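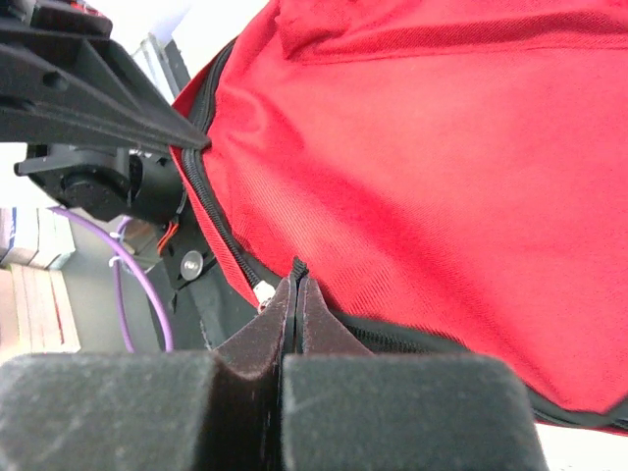
Gripper fingers holding the zipper pull on a red bag. Foam pads are a consumable line in the 2022 equipment plan.

Prendwood Returns Centre, automation procurement update. Tuesday, February 8, 2022. Thread follows for suppliers, partner sites and staff who have asked about the coming budget year.

1/ The Centre processes returned luggage and soft bags. Each item must be opened, inspected and closed before it is graded. Zippers remain the slowest part of that task and are the focus of this year's equipment request.

2/ The request covers 8 arms for the bag line, to be purchased in two lots. The second lot will be released only after the first has passed site acceptance. Bhavana Thevar is the contact for both.

3/ Quotations have been received from Fekex and Laryea. Venasell has asked for an extension, which has been granted. All three will be assessed against the same schedule of requirements.

4/ Consumables are to be priced separately from capital. Last year's estimate folded finger pads into general maintenance and the labour centre absorbed the difference. The allowance is now $4000 per year and will be reported on its own line.

5/ Replacement pads are currently quoted at $19 a pair. Suppliers offering a different foam are asked to state thickness, backing and minimum order, and to enclose a sample set.

6/ Wrist cameras are a mandatory item. Bids that list the camera as an option will be returned for repricing. The quoted figure must include mounting bracket, cabling and one spare cable per arm.

7/ Cable management was raised by Remo Grabner in the technical review. Bidders should show how cables are secured along the arm and what clearance remains when the fingers are working against loose fabric.

8/ Operator training is budgeted at $1085 per site and is not to be bundled into the hardware price. Ashok Yadav will confirm the programme of sessions with shift supervisors.

9/ Delivery of the first lot is planned for July. Sites should organise bench space and power before then. Floor plans go to Nii Mahama.

10/ Written questions only, please, through the procurement mailbox. Answers will be circulated to all bidders.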